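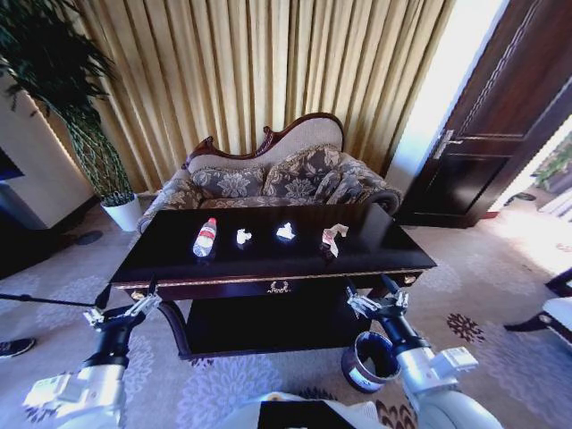 Notas para la charla - jornada de puertas abiertas en Mumden, 6/7/21

Saludar, dar las gracias a Kayode Bako y entrar en materia. ¡Tenemos 15 minutos!

Recoger una mesa de centro parece poca cosa. Botella, papeles arrugados, un envoltorio: cada uno se agarra de forma distinta, y a mí eso me sigue pareciendo precioso.

Pedir que se fijen en el tablero lacado - refleja toda la luz de la sala. En enero, en Clirkgate, los reflejos nos trajeron de cabeza.

Pausa. Preguntar qué cogerían primero. (En Jalten casi todos dijeron la botella).

Pasar a Usman y a las pinzas.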